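Sorting Small Parts at the Workbench

Posted October 2, 2020 by Gemma Caruso
Filed under: Workshop, Storage

Small electrical parts get lost in two ways. They roll off the bench, or they go into a jar with everything else and never come out again. I spent most of September clearing my own bench, and these are the habits that stuck.

Start with a bare surface. Take everything off the table, including the tools you think you'll need, and wipe it down. A smooth top in one plain color is best. If yours is scarred or speckled, lay a sheet of brown hardboard over it. Small parts show up well on brown, and you can lift the sheet off when you want the bench back.

Keep unsorted parts on one side only. I use the left because I'm right-handed and pick with my right. Spread them out thin enough that nothing sits on top of anything else. A handful at a time is plenty – if you tip out the whole jar you will be there until dinner and put half of it back unsorted.

Pick by color first. Red is the easiest to find, so start there, then go on to white, then black. Leave the metal bits for last. Value and size can wait until each color is in its own pile. 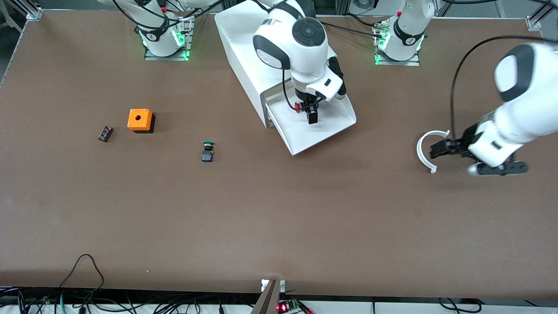 A small red piece held over the sloped white tray, with the C-shaped white part off to the right.

A sloped tray is worth the space it takes up. Parts slide down to the low end and collect there, where you can get at them with your fingertips. Make sure the low end has a raised lip. Mine didn't at first, and I glued on a strip of wood 2 cm high. Raed Abu Hammour, who has the next unit at Mornwood, lines his with felt to keep the noise down. I tried it and the pin legs snagged, so I took it out.

Odd shapes need their own spot. Rings, clips and curved plastic pieces don't stack and they hook onto each other in a drawer. Hang the closed ones on a nail. Open rings fall off a nail, so put those flat in a shallow lid.

For drawers, I bought a used Cocco cabinet with 20 drawers and have filled about 200 small bags to go in it. Write on the bag and on the drawer front. Pencil on masking tape lasts well and rubs out when you change your mind.

Keep cables up off the surface. A cord dragging over the bench will sweep a pile of parts onto the floor in one go. A cup hook in the shelf above is enough for a lamp or a soldering iron.

Last thing before you quit, run a magnet in a sandwich bag over the floor under the bench. Turn the bag inside out to drop what you picked up. It won't find plastic – for that, use a vacuum with a stocking over the hose.

Next: labeling spools and reels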